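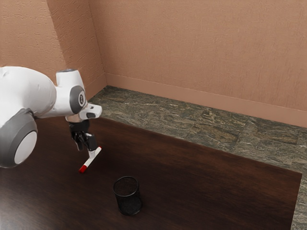
Night four of the choir tour and I finally have a room with a desk in it, so I'm catching up before I forget everything. The bus from Flisitz took so long that I read 116 pages of my library book and still had time to get sick of the person humming behind me. Birstead is prettier than I expected, all steep streets and bakeries. I keep thinking about a table for the apartment, too, and I've pretty much settled on dark brown wood, like the tabletop under that white and gray arm, because my pale one shows every single coffee ring. Anyway! The concert.

We sang in the old chapel, which holds 143 people if they all like each other, and it was packed. My stomach was in knots through the whole first half. The altos (us!) came in early on the Kopecký piece, the slow one, and then held on for dear life until everybody else caught up. I don't think the audience noticed, but the look we got from the podium could have peeled paint.
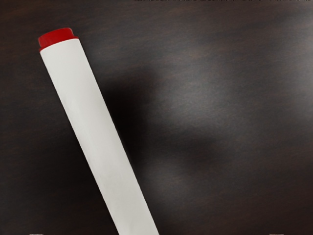

The second half went so much better. I stopped staring at my music and just listened, and there was a moment near the end where the chord locked in and I got goosebumps all the way up my arms -- I'd forgotten that could happen. I've been so busy counting rests lately. Then we did two encores, and one of them we hadn't rehearsed since December.

Supper afterward was dumplings, and then more dumplings. I ate too many and regret none of them.

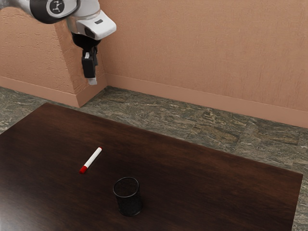 Tomorrow it's Jillau, with 24 of us squeezed into the small bus and the luggage going separately, so I need to keep my black shoes and my folder with me this time. My throat is a little scratchy. I've had tea with honey and I'm supposed to be resting my voice, but I talked all through supper, of course. It's past eleven and somebody down the hall is still practicing the soprano line. I'm going to put a pillow over my head and try to sleep.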